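April, 4:40 pm. Bin picking, KUKA cell

Well, the arm faulted out again! Pick 57 of the afternoon, collision stop on the way down, same error as this morning. Gordon MacDonald thinks it's the payload setting. I'm still betting on the cable slack (he owes me a coffee if I'm right). 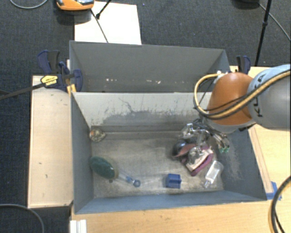 Anyway, I pulled the log and the torque on joint 5 starts climbing 11 picks before the stop, so we had plenty of warning and no alarm. Speed stays at half until I've re-tied the bundle and rerun the set.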